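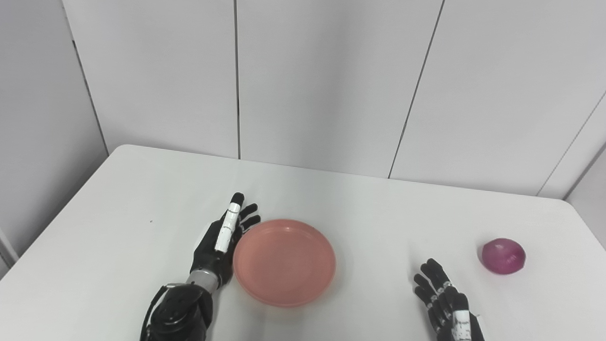

4.3 Setting up the tabletop perception and grasp pipeline

This section covers the Husora control stack from a cold start to the first planned grasp with two hands. It assumes that the arms are homed, the hands have passed the self-test in section 3, and the head camera is calibrated.

Before you begin

Clear the table of everything except the target objects. The stock object set uses a plate and an onion. Other items can be used if they are listed in the object library.

CAUTION: Keep the emergency stop within reach of the operator during all steps in which the arms are enabled. Arm motion can start as soon as the planner accepts a goal.

Starting the services

1. Log in to the control computer and start the Husora supervisor. Wait until all services report READY.

2. Open the Grilletti viewer and connect to port 2042. The head camera stream and the joint model load in the same window.

3. Check that the drawn hand model lies over the real hands in the camera view. If the model is offset, stop and repeat the camera calibration. Do not correct the offset by editing the wrist transform.

4. Set the arm state to HOLD. The arms keep their position and ignore planner goals.

Note: The viewer can show a stale image for a few seconds after it connects. Look for the running frame counter before you judge alignment.

Fitting the table plane

5. In the Perception tab, select Fit Plane. The fit uses depth points inside the work area only.

6. Confirm that the plane overlay ends at the table edges. With a white table in front of a white wall, the color segmenter tends to run past the back edge. Switch the plane source from Color + Depth to Depth Only if this happens.

7. Turn on Self Filter. Points that belong to the hands, wrists and forearms are removed before objects are clustered. Arm cables are not part of the robot model. If a cable shows up as an object, add an exclusion volume along the forearm.

8. Select Detect. Each object gets a label, a pose and a confidence score. Low, flat objects such as plates need the minimum cluster size set to 300 points. The default of 400 can drop them when a hand blocks part of the rim.

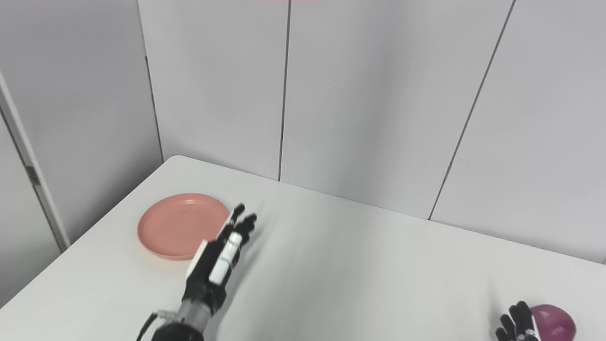 Husora Test Lab, 12th April

Objects close to the fingers

The settings below were checked with the left hand beside the right rim of the pink plate and the right hand next to the round purple object, low in the camera view. Part of that object falls outside the image in this position, so its center has to be estimated from the visible surface. The tracker marks such a pose PARTIAL.

9. Set the self filter margin. Start at 20 mm and reduce it in small steps if points on the near side of an object are lost. A margin that is too small leaves fingertip points in the object cluster and pulls the pose toward the hand.

10. Select a rule for PARTIAL poses. HOLD LAST keeps the last full pose and is suitable for objects that do not move. REJECT blocks planning until the whole object is back in view.

11. Tilt the head down if you need both hands fully in view. Run Detect again after every head move.

Assigning hands and planning

12. In the Planning tab, set hand assignment to Fixed. Assign the left hand to the plate and the right hand to the onion. Automatic assignment uses path cost and may swap the hands between runs.

13. Choose a grasp type for each object: RIM for the plate, WRAP for the onion. The Andreadis planner rejects WRAP on any object whose height is less than the finger clearance.

14. Select Plan Only and review both paths in the viewer. Check the path of each thumb as well as the palms. The thumb sweeps outside the palm volume when the hand opens.

15. Set the speed limit to Low, change the arm state from HOLD to ACTIVE and select Execute.

CAUTION: Do not move objects by hand while the state is ACTIVE. The planner does not replan during the final approach.

If planning fails

START IN COLLISION: a hand begins too close to an object. Return to HOLD, back the hand off with the jog controls and plan again.

NO GRASP FOUND: check the object label first, then the grasp type.

POSE TOO OLD: run Detect again.

Logs are written by the Flilov recorder when the state returns to HOLD. Wait for the message LOG CLOSED before you stop the supervisor. For log playback, see section 4.4.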